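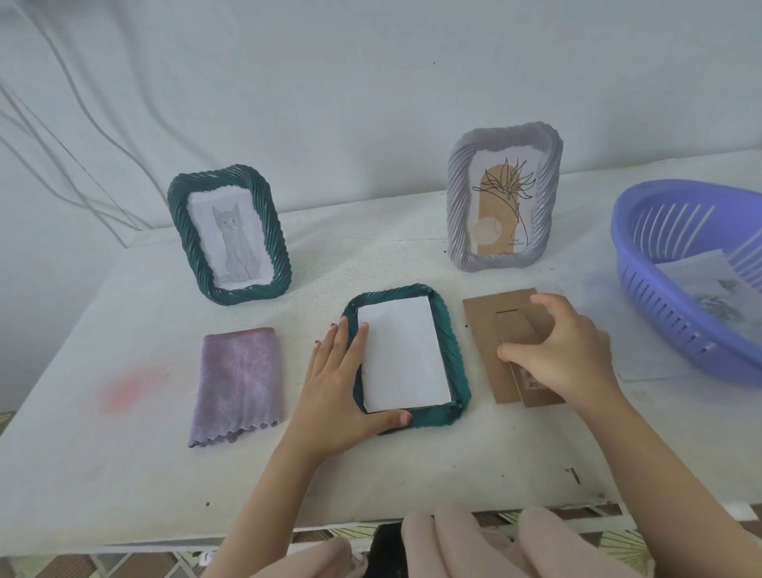 Figure 2. Picture frame face down during handling of the backing board, with the easel flap partly lifted.

3.2 Storage conditions and fading of displayed prints

Prints in the Mestcombe set had been kept on open display in domestic rooms, while those in the Pundirach set had spent most of their life in closed boxes. Both sets were made on resin-coated paper with dye-based inks. Density was read at the center of each print and again in the margin covered by the lip of the frame, and the difference between the two readings was taken as the measure of light fading. The margin reading is not a true zero. Gases from cardboard backing can yellow the covered edge, and in older frames this effect was large enough to hide a small loss of cyan.

Of the 555 prints read, those hung opposite a window showed the greatest loss, mainly in magenta. Prints on side walls faded more slowly but less evenly, with a visible gradient from the window side to the far side. The type of glazing explained little of the variation once wall position had been entered into the model. 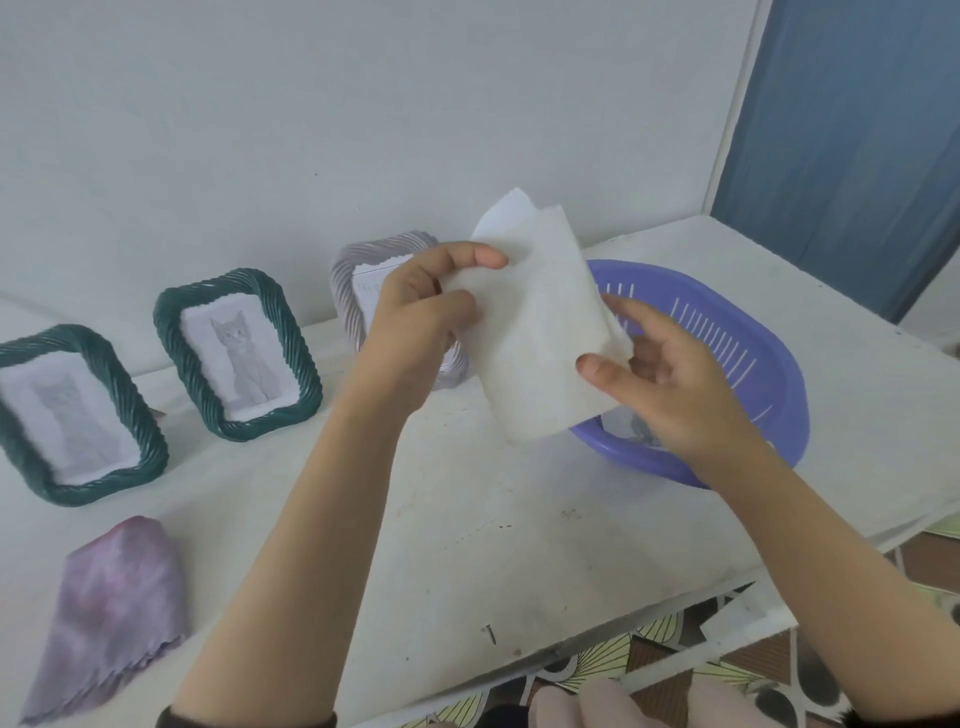 Dust and surface film were treated as a separate source of error. A greasy film on the glass lowers the light reaching the print, but it also scatters light into the densitometer if the reading is taken through the glazing. All readings were therefore taken with the glazing removed. Where a print had stuck to the glass it was left in place and excluded from the density analysis, although it was kept in the count of physical damage given in Section 3.4.

The Hsueh correction for paper base yellowing was applied to all margin readings. Without it, the estimated loss in the yellow channel was too low in both sets, and the ranking of wall positions changed for the oldest prints. The Movach correction was also tried but gave unstable values below a density of 0.2 and was dropped.

Humidity records were available only for the boxed prints. A seasonal effect on the displayed prints, with faster loss from May to July, is suggested by the repeat readings but cannot be separated from day length with the present data.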